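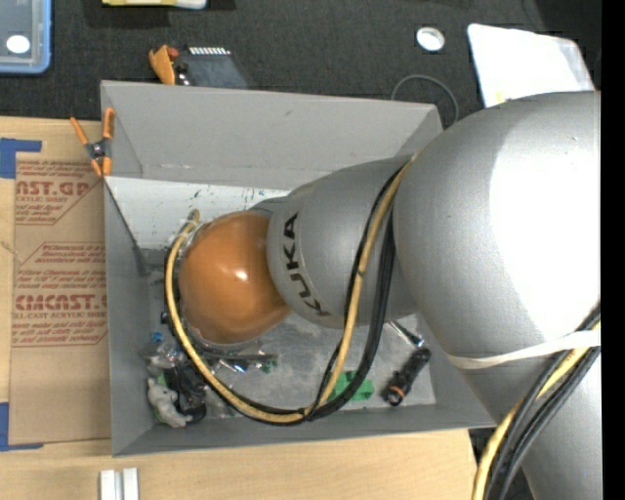
Renji Oda
07/04/2025

Notes on the Dimoson mixed-bin picking kit, three weeks in. We bought it through Sfeir at the list price. Long thread, mostly about cables and calibration. Skip to the end if you only want to know whether to buy.

What you get: the picking software on a small industrial PC, a fixed overhead camera with its mount, a gripper with a flange adapter, a harness of air and signal lines, and a printed setup guide. The arm and the bin are your problem.

Our arm is a KUKA we already had. The kit talks to it over Ethernet through a program you load on the controller. Loading took a morning. Half of that was finding out that the guide's menu names don't match our software version.

Job at Dirnwood is unsorted returns. Soft goods, tools, loose bits of plastic packaging, thin metal rods, small hardware. No CAD models, no fixed part list. Anything that only works on known parts was ruled out before we started.

Calibration first. You clamp a target at several spots in the bin and the arm visits each one. The software reports a residual and a pass or fail. It passed the first time and picks were still off to one side by a visible amount.

Cause was the bin. It had moved when I took the target out. We now use spring clamps on the rim and tape marks on the bench. Not elegant. The offset hasn't come back. The guide says "secure the container" and leaves it there.

If your walls are sloped, measure the bin at the floor and at the rim and enter both. The setup screen has one set of fields by default. The second set is under Advanced. With only the rim size entered, the planner thinks it has more room at the bottom than it does.

Cables. The harness supplied is long enough for a bigger arm than ours, so there's a lot of slack to lose between the elbow and the wrist. Too tight and it limits wrist rotation. Too loose and the loop hangs into the bin and lands on the parts.

The planner doesn't know the harness exists. It checks arm, tool, bin and bench. A loop of cable swinging in front of the tool isn't in the model, so it will happily plan a path that drags it over everything on the bin floor.

It also hides parts from the overhead camera. The default is to take the next picture while the arm is still clearing the bin. On our cell that meant depth data with a cable running through it, and twice a grasp proposed on the cable itself. Stopped both by hand.

Fix one: turn off early capture and wait for the arm to reach its park position. Costs cycle time. Fix two: strap the harness to the upper section and leave only what the wrist needs. Do both. Then limit the last axis in the software so it can't wind up.

Test run. 144 attempts, mixed load, bin topped up from the same pile, full speed off. 79 came out clean on the first try. The rest were retries, double picks, drops or no grasp found. I didn't split those further and should have.

Good at: anything blocky or with a bit of bulk. Soft toys are fine too, which surprised me. The grasp is ugly but it holds.

Bad at: clear plastic. The camera sees the floor through it. A thin rod flat on the floor is seen but the fingers can't get under it. Shiny hardware in a small heap gives noisy depth, and the software tends to go for the gap between two pieces.

Corners are the other weak spot. Once the middle is cleared, everything left sits against a wall, and the planner rejects most grasps on clearance. There is a nudge routine to push parts out. It's off by default and poorly documented. Turn it on.

We trialled the Anico kit last year on the same bench. Better docs, tidier harness, but it wanted a part library and we gave up on it for this job. If your parts are known, look at that one first.

Support: Sfeir answered the menu question the same day. The cable question went to Dimoson and took five. The reply was a drawing of a clip bracket that isn't in the box. I asked whether the harness can be added to the collision model. "Under review."

One complaint on software. The log records the chosen grasp and throws away the rejected ones. When it says "no valid grasp" you can't see which check failed. I'd trade the whole dashboard for that one column.

Would I buy it again? For unsorted, unknown parts with a person nearby, yes. For an unattended shift, no. Budget about a day for the harness on top of whatever Sfeir quotes you for install.

Next: same load with the nudge routine on from the start and the failures sorted by type. I'll add the results under this post later in April.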